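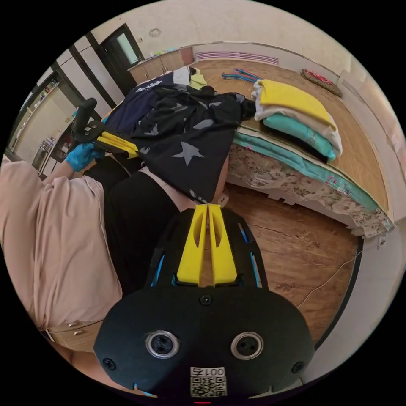 Clellevberg puts its folding claims to the test, and drops a few of them

Date: March 2022
By Anjana Marikar, Clellevberg press desk

Clellevberg, the home storage and linens company, is today releasing Wolla, a printed guide to sorting and folding clothes in small homes. The company would like to say less about it than companies normally say about such things.

There is no shortage of folding advice. Most of it was written for people with a spare room, a long table and a free afternoon. Clellevberg has sold some of that advice itself, including a 2-page leaflet that promised a tidy closet "for life." The leaflet has been withdrawn. Clothes get worn and washed, and no leaflet has ever stopped them.

Wolla starts from a plainer question, asked of 296 households that had bought the company's shelf boxes: where do you fold? Of those, 92 said they used a bed and nothing else. Few of the guides on the company's own bookshelf gave the bed more than a line. One called it "a place for sleep," and told readers to buy a folding table.

The new guide is written for the bed. It assumes a one-room apartment where the microwave and the drawers share a wall, where the laundry has to be dealt with before anyone can lie down, and where the finished stack may well end up on the floor for a while. It has 3 stages.

The first is to spread things out. Big pieces such as a star-print blanket go across the middle, and anything with lettering on the front goes at the head end, face up, so that it can be folded with the print inside or outside as the owner likes. The guide takes no side on prints. We looked for evidence that folding them inward makes them last longer and found a lot of people saying so.

The second is to fold from the largest piece to the smallest. Here we had doubts, and the guide says so. Households that began with small items said it felt faster. Those that began with large ones had more bed to work on by the middle of the job. We went with large first, and a reader who disagrees will lose very little.

The third is to stack and move. Stacks should be low enough to carry in one trip with a hand free for the door. Earlier drafts of Wolla told people to stack by color. That came out. A stack of yellow, white and teal looks pleasant, but it doesn't help anyone find a child's pajamas at bedtime. Stacking by owner does, and so does stacking by shelf.

"I was asked to write that this will change how people live," said Anjana Marikar, who edited the guide. "I don't think it will. I think it may save you from refolding the same sweater twice in a week. I'd pay a small amount of money for that, so we're charging a small amount of money."

Marikar also cut a chapter on vertical folding, in which clothes are folded into little standing bricks. The bricks stood up well in a full drawer. In a half-full drawer they fell over, and most drawers are half full by the end of the week. A short note on the method remains at the back for readers who already like it.
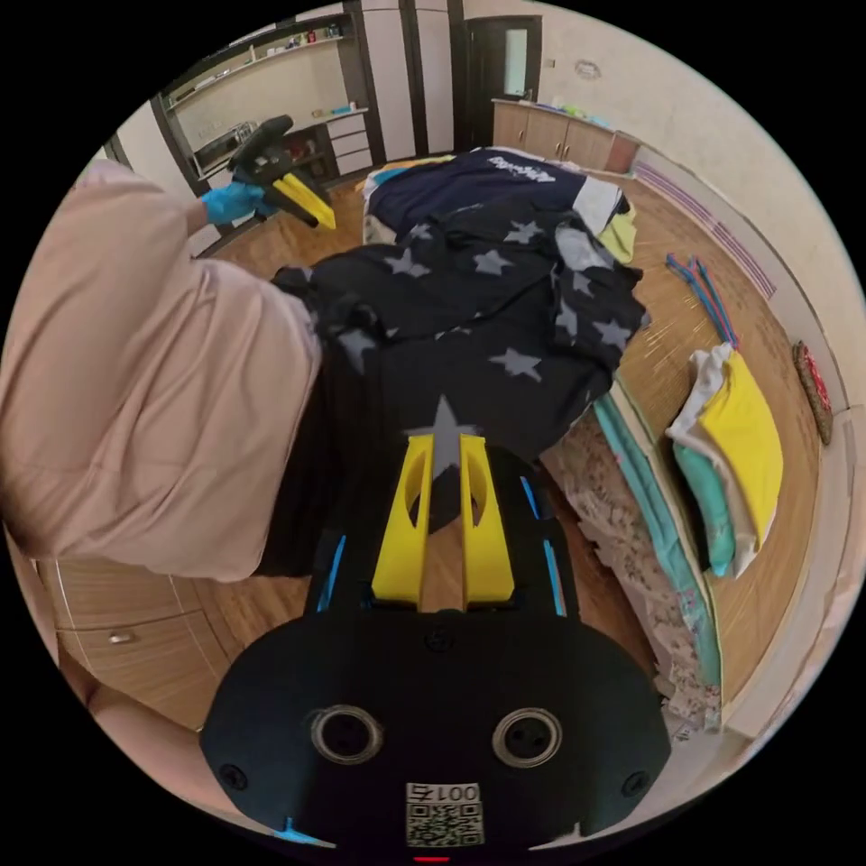

Do I need to buy boxes or dividers to use the guide?
None are needed. Wolla was written for a bed, a shelf or drawer, and whatever clothes you have. Clellevberg does sell boxes, and they're listed on one page at the back, which can be torn out.

The guide also has a short section on floors. Putting a folded stack on a wooden floor is treated in most advice as a failure. We see no harm in it if the floor is swept and the stack is going somewhere soon. Leave a clear path to the door, and keep the stack away from cables, as it's easy to kick one while looking at the other.

Bedding gets its own page. Fitted sheets are covered in five sentences, ending with permission to roll them up. The company tried several well-known methods, and the results looked much alike once the closet was shut.

Wolla comes in two editions. Navine is the standard one, with large type and a cover that wipes clean. Paul is a single folded card with the same steps and none of the reasoning, meant to be kept inside a closet door. Anyone who wants the arguments should choose Navine. Anyone who only wants the clothes put away should choose Paul.

The first printing is 3000 copies across both editions. A second has not been planned. In July the company will go back to the households it first spoke to and ask whether they still use the steps, and it will publish the answers even if they are dull or unflattering. Clellevberg makes no claim about time saved until then.

Review copies can be requested from the press desk. Please say which edition you want.

Search this site
Enter keyword
Go

Comments

drawerfullofsocks
A press release that admits the old leaflet was useless. I still have that leaflet. Do I get my money back?

M. in 4B
Large first is wrong if you have a cat. The cat gets on the blanket and then you're done for the day.

tinyflat_tess
I'd like to see the July answers before I buy anything. More than half of these guides end up under my bed.

RollItUp
Rolling fitted sheets for years, thank you for the permission I guess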